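双臂协作机器人工作站的采购与预算

双臂协作机器人工作站的采购预算，指在设备立项阶段对机械臂、末端执行器、台面、线缆、备件及后续维护所需费用的估算与分配。该类预算通常由设备部门编制，经财务审核后列入年度计划。

费用构成

一般分为本体、末端、外围和服务四项。本体费用包括机械臂、控制柜和示教装置。末端费用包括夹爪、手指、腕部法兰及腕部相机。外围费用包括工作台、隔板、电源和网络。服务费用包括安装、标定、培训和保修。初次编制时，外围和服务两项常被低估。

Rallovby工作站的预算表共列58个条目，其中11个属于末端类。该表以Jundau的报价格式为基础，运输与关税单列，不计入单价。

采购方式

常见方式有整站采购和分项采购。整站采购由一家集成商负责交付，接口责任明确，单价较高。分项采购由用户分别订购本体与夹爪，可选范围较大，但须自行核对法兰孔位、通信协议和供电规格。Sisden供应的转接件属于后一种方式中的常见条目，交货期应在合同中写明。

选型要求

处理软质物件（如布袋、织带提手）时，夹爪行程、指面形状与额定负载应同时列入技术规格书。仅以负载选型，可能造成手指无法夹持褶皱面料。双臂共用一张台面时，还应规定两臂的重叠工作区及最小安全间距。
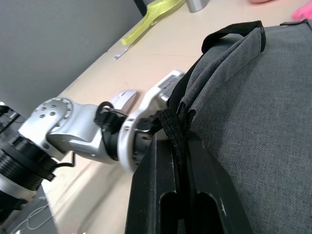 手指属于易损件，宜按备件单独编列，不与夹爪本体合并。Coutinho的维护规程规定每1000个工作小时检查一次指面，并记录划痕与变形。外露线缆的固定件、护套和备用接头同样计入备件费。

验收与付款

验收分到货验收和现场验收两步。到货验收核对型号与数量；现场验收以规定物件完成连续抓取，Rallovby的验收规程要求866次。尾款在现场验收记录签署后支付，预算跨年度时，应在一月前办理结转。

参见：末端执行器；设备全寿命周期费用；备件管理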